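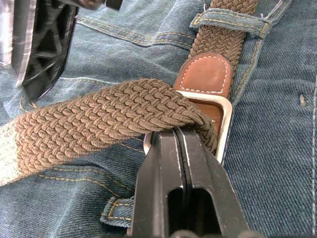

My sister-in-law thinks I've lost my mind over trousers. She may be right. But I've been reading up on Gonix for weeks now, ever since they announced they'd be hiring out two-armed tabletop robots to small clothing businesses, and the thing that finally got me interested wasn't the speed or the price. It was belts.

I ran the returns desk at Zultby for 4 years (online only, mostly denim, quite a lot of tears). When people ask which jobs a machine should take off our hands, they always say folding. Folding is fine! I could fold all day with the radio on. What wore me down was the fiddly stuff: a belt sent back still half in its loops, a braided one especially, which bends wherever it likes and snags on every bit of topstitching going.

So when the Gonix people say they're putting their time into belts and jeans before they go near a stack of T-shirts, I'm inclined to listen. A T-shirt lies there. A belt has a stiff leather tip at one end, a lump of metal at the other and a length of something like cooked spaghetti in between, and you have to get hold of it in the right place or you're just pushing it round the table. 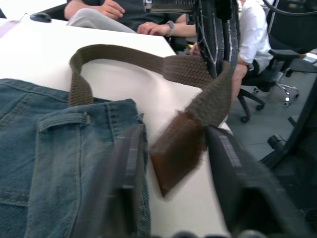
Now, the price. Gonix want 300 pounds a month for the hire, with a setup fee of 3000 on top, and it's the setup fee that makes me wince. Frida Lund, who I worked with at Zultby and who now has her own repairs and resale shop, did the sums on the back of a delivery note and said she'd need to be handling 75 pairs a day before she'd even pick up the phone. She does nowhere near that. Most of the shops I know don't either, and yet these are exactly the people the brochure is talking to.

Vander do it differently. You send them your boxes, their machines do the sorting at their own place, and you pay by the item. I like that a lot better for someone small, though you do lose sight of your stock for a few days and I'd hate that. I once lost sight of a box of corduroys in March and I still think about it.

The other thing I'd want in writing is what happens with the odd ones. Recep Güneş, who runs the alterations side at Gündoğdu, asked Gonix whether he could teach the machine a new item himself or whether he'd have to book somebody in. He got a very friendly reply that didn't answer him. If you can't show it a new sort of buckle on a wet Tuesday without paying for a visit, then I don't see how you'd rent it for returns, where half of what comes through the door is something you've never sold.

Would I hire one? At that setup fee, no. Drop it, or spread it over the first year, and let me try it on a month of real returns – tangled ones, with the pockets inside out – and I'd sign tomorrow. I'd keep the folding for myself, mind you.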